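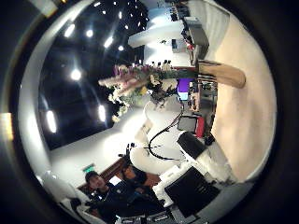 Pre-run software checklist, lobby site, wrist camera unit

Site: Dritthorpe, reception area
Software: Butent control stack, MacLeish perception package
Date of check: 2nd July
Result: passed with comments, one item open

Please fill the list from top to bottom. If an item fails, stop there and write the comment before you try to repair it. In May we repaired first and wrote later, and the comments did not agree with the logs.

Section A. Control

A1. Emergency stop is seen by the software and not only by the hardware.
OK. Pressed 3 times. The controller state changed to STOPPED every time, and the planner dropped its queue. On the second press the state message came later than on the others, but still inside the limit.

A2. Speed limit for public area is loaded.
OK. The file on the controller is the same as the file in the repository. Please compare the checksum and do not compare the file date, the date is changed by the copy script.

A3. Watchdog stops the arm when the perception process is killed.
OK. Killed by hand from the terminal. The arm held position and the gripper command was blocked. After restart the operator must confirm before motion is possible, as it should be.

A4. Gripper housing is in the collision model.
OK with comment. The housing and the two black parts on it take a large part of the wrist view, so the self-mask must cover all of them. The mask from Zindwood was made for the older bracket and is too small at the lower right. New mask saved under the site folder. Do not copy the Zindwood one again.

A5. Cable is in the collision model.
NOT OK, open. The black cable hangs in a loose loop across the view of the reception desk. The model has a straight cable with fixed length. The planner therefore believes there is free space where the loop can be. Until it is corrected, use the larger margin around the wrist and do not permit rotations of the last joint over 89 degrees.

Section B. Perception

B1. Camera orientation is correct in the configuration.
OK after correction. The raw picture is turned on its side, with the ceiling at the left and the floor at the right. The rotation was written in the configuration but the person detector was reading the stream before the rotation was applied. Order of the two nodes is changed now. Please check this item after each update, it came back once already.

B2. Lens model is the fisheye one.
OK. The reprojection check gave no warning. At the circular border the error is bigger, we know this, and detections there are used only for slowing down and never for planning a path.

B3. Exposure is stable with the ceiling lights.
OK with comment. The ceiling is dark with bright white spotlights in it, and the automatic exposure reacts to them when the wrist turns up. Exposure is now measured only in the part of the picture below the ceiling band. Logs show less jumping than before.

B4. Persons are detected at near and far distance.
OK with comment. The two persons in dark clothes were found, also the one who is partly hidden. The person in the red top, who is small and far away near the dark furniture, was found in 5 of 6 test recordings. I accept this for distance, but the threshold must not be made higher.

B5. Screens do not produce false detections.
OK. The purple monitor and the small dark display near the cable were both checked. The monitor has a strong color and the old version took it for a status light. Color rule removed.

B6. Flowers and small objects are marked as "keep away".
OK. The flower arrangement is one single zone, including the long stems. The first automatic zone ended too early and left the ends of the stems outside. The row of small white bottles or ornaments is also inside a zone. The software does not need to know which of the two they are.

Section C. Planning

C1. Curved surfaces are in the map as curves.
OK with comment. The white reception desk bends, and the map tool makes straight pieces from it. With few pieces the corners stand inside the free space. Increased the number of pieces until the planner had no path through a corner.

C2. Rounded end of the light-wood counter is in the map.
OK. It was missing in the first map.

C3. Way to the exit is free in all planned poses.
OK. The zone under the green exit sign is closed for the arm. Please leave it closed also in demo mode.

C4. Planner gives an error and not an old path when no path exists.
OK. Tested with a closed goal. Error text is clear, but the code is the same as for a timeout. Ticket written.

Section D. Tooling and logs

D1. Disk has enough space for a full day of recording.
OK.

D2. Clocks of controller and camera computer agree.
OK. Difference is 3 milliseconds, limit is 5.

D3. Log viewer opens the new mask file.
OK after update of the viewer. The old viewer shows an empty mask and gives no warning.

Open points before next run

A5: cable model with a loop. Larger margin stays active.
C4: separate error code for "no path".
B1: add automatic test for the order of the nodes.

Next check is to be done with the same list, and again from A1.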